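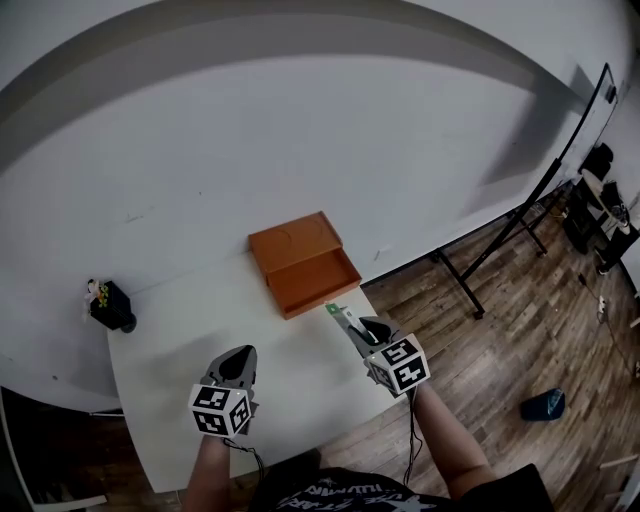
Small drawer box on a white table: what goes in it, and how do I stop it getting messy again?

Asked by Moriarty, 12th January
Filed under: Home office, Storage and tidying

I have a plain white table against a white wall that I use for sorting and small jobs. On it I keep an orange box with a drawer in the front and a small black container for odds and ends. There's a whiteboard on a stand next to it, and my desk is in the far corner.

My trouble is the drawer. It fills up with whatever is in my hand when I walk past. Right now it's markers, a tape measure, batteries that may or may not be dead, and keys I can't match to anything. I clear it out, it looks good, and within a couple of weeks I can't push it shut.

The box was a gift and I'd like to keep using it. The drawer is too shallow for most of the organizers I've seen. The Ondby insert I bought is 60 mm tall and it catches on the top when I close the drawer, so that went back. I don't want to put up more shelves.

What would you keep in a drawer that size, and where should the rest go?

2 answers

Answer from Kevin Cullinane
Accepted

Pick one kind of thing for the drawer and put nothing else in it. For a table next to a whiteboard I would say markers and the eraser. You use them standing right there, they lie flat, and you'll notice when something else gets in with them.

Take everything out first and wipe the inside. Try every marker on the board and throw away the dry ones. Test the batteries too, or take them all to the recycling bin at the hardware store and buy a new pack. The keys go in an envelope with the month written on it. If you haven't needed one by March, get rid of them. 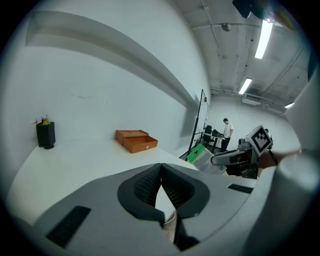 Keep the table clear apart from the box and the black container. I have the same kind of setup and I find that once a third thing moves in, it's followed by mail and cups. Put the box toward the middle, where you can open the drawer all the way without it hanging over the edge. If it's pushed off to one side you'll stop opening it and start piling things on the lid.

For the container, same rule. Tall things only, standing up. If you have to dig for something at the bottom it doesn't belong there.

On the insert, skip the ones made for kitchen drawers. You don't need one for markers anyway. A strip of non-slip shelf liner cut to size will stop them rolling when you pull the drawer. If you really want dividers, cut them from a cereal box and fold the ends over so they stand up. Measure the inside of the drawer with it pulled out, and take a little off the height so they clear the top. Mine have lasted two years and I've replaced one.

The tape measure and the good batteries should live at the desk. You said that's in the far corner, so you have to walk over there to put them away, but that's where you'd look for them.

Answer from vimulura_74

Get a bigger box. I had a small one and it was always full. Now I have a Vimulura with four drawers and it's fine, though one of them sticks in the summer. Got it secondhand in Zisudville and I don't remember what I paid.

Also label the front of the drawer. Masking tape works and it peels off later if you change your mind.

Comments on this page

Moriarty: Thanks. I did the marker test and kept five. The liner is a good idea, I have a roll left over from the kitchen. I'm staying with the small box for now.

Kevin Cullinane: Five is plenty. Wash the liner if it gets dusty or it stops gripping.

vimulura_74: Which color did you keep? The green ones always go first at my place.

Was this page helpful? 60 people said yes.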